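4.2 Loading a room and checking the planner's view

1. Start Skurer and choose File, Open Room. Select the dining room from the Koubek set.
2. Wait until the status line shows "Ready". Large rooms load slowly the first time.
3. Set the random seed to 1053, so your results can be compared with ours.

Note: The camera is saved together with the room. If you move it, press Reset View before you continue.

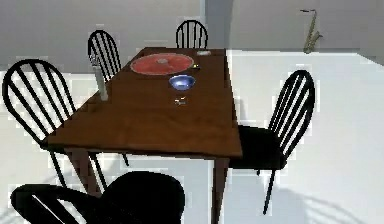
4. Open the Collision panel and turn on Show Shapes. Chairs with thin slats need the Fine setting — with Coarse, the planner treats the whole back as solid.
5. Press Plan. If you get error 63, no free path was found. Increase the time limit and press Plan again.

Caution: Do not change the table height while a plan is running. Stop the plan first, or the colour labels will be lost.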